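Drevura Desk Lamps: README

Photos and notes on small desk lamps in use on plain tables. 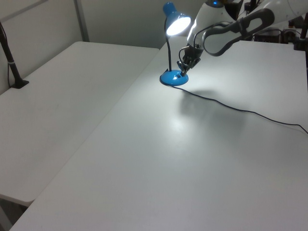
Blue gooseneck lamp, switched on, white table.

What's in it
The set has 2,459 photos in 4 folders, one folder per lamp. Each folder has a notes file in plain text with the shade color, stem type, base shape and whether the lamp was on or off in each photo. 672 of the photos show a lamp switched on.

Naming
Folders go by shade color. The notes use "shade", "stem", "base" and "cord" throughout. "Head" and "neck" were used in the February version and have been replaced. If you find one we missed, send the file name.

Known problems
Bright bulbs wash out detail on the inside of the shade. White tabletops pick up highlights near the base, and these were left as they are. Two folders have no close views of the cord.

Not included
Bulb wattage, prices, and floor or clip-on lamps.

Changes
13/11/2018: Katene folder added, duplicate photos removed.

Contact
Notes: Hacer Bilgin. Folders and file names: Marin Nikolaidis.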